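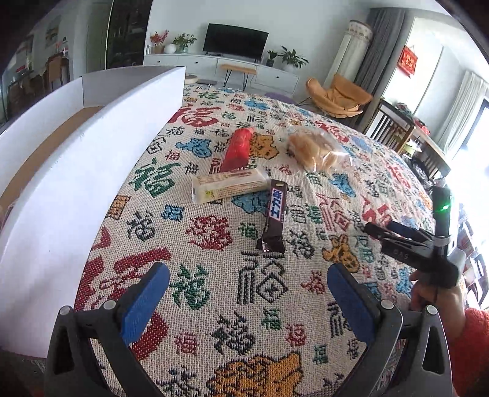 Kit on review: the Sullora hand-held gripper pair

Sullora has begun taking orders for its two-handed recording kit, and we have had a set on loan since March. The kit is meant for teams who want demonstrations of household handling without bringing a robot arm into the house. A person holds one gripper in each hand, does the job, and the recordings are later used to train a two-armed machine. Our test job was packing groceries: snacks and bread laid out on a patterned blanket, a tall cardboard box to one side, an ordinary living room all round.

What is supplied

Two grippers, a charging dock, a spare set of finger pads, a calibration board and a licence for the Rurkia desktop software. The loan set has blue padded fingers on black brackets, and there is a small green light on top of the body that can be read at arm's length. The pads are sold separately and will need replacing. Ours were marked after the first fortnight but had not lost grip.

Handling

The grip is held from below and the jaws follow a trigger. Travel is smooth for most of the range and slightly stiff in the last part before full opening. Ngọc Ninh, who did most of our recording, has small hands and found the trigger reach acceptable on the right unit and a little long on the left. The two are supposed to be identical. Sullora says the reach can be set with the hex key in the dock, and this did cure it, although the manual covers the adjustment only in an appendix.

Sleeves are worth a mention. A loose cuff can work its way between the handle and the trigger guard, so wear something close-fitting at the wrist or push it well up.

Soft and awkward goods

We chose food packaging on purpose. A wrapped chocolate bar is stiff enough to pinch across the middle and gave no trouble with either hand. Flat snack bars lying on cloth are harder: the fingers must come in low, and the blanket tends to be gathered up with the item. Best results came from approaching along the short side with the jaws only a little wider than the bar. Bagged bread rolls were the hardest. Gripping the buns through the plastic squashes them, and gripping the loose plastic alone lets the bag swing as it is lifted. Ngọc settled on using both hands, one at each end of the bag, lowering it into the box last.

A tall box makes all of this slower. The brackets are wider than a human hand and will catch the rim if both grippers go in together. We recommend one hand in, one hand out, or a box with a wider mouth.

Recording and software

Over the loan we logged 700 packing runs, of which 37 were rejected by Rurkia. Most rejections were tracking losses, nearly all of them when a gripper had been pushed deep inside the box. The busy pattern on the blanket seemed to help: when we repeated a short batch on a plain white sheet, tracking was noticeably less steady. We did not test this properly and would not put a figure on it.

Files are written to the unit and copied over by cable. Wireless transfer works but is slow, and we gave it up. Battery life was some 80 minutes of continuous use per charge, which is short of a full morning – plan a break or buy the second pair of batteries. Rurkia trims the start and end of each run automatically. It trims too hard at the end, and the last release of an item is sometimes lost unless the operator holds still for a moment before stopping.

Compared with the Flernora set

Readers who saw our notes on the Flernora grippers will remember that those are lighter and have hard plastic fingers. They are quicker to set up and better with rigid items. On anything wrapped or soft the Sullora pads are clearly ahead, and the Sullora trigger is less tiring over a long session.

Ordering and loans

Orders go through Văn, who can also supply pads and batteries. Delivery is quoted at 50 days. Our loan set stays with us until it is recalled, and members may book it through the usual form. Please return both hex keys and charge the units before handing them on. The calibration board should be kept flat.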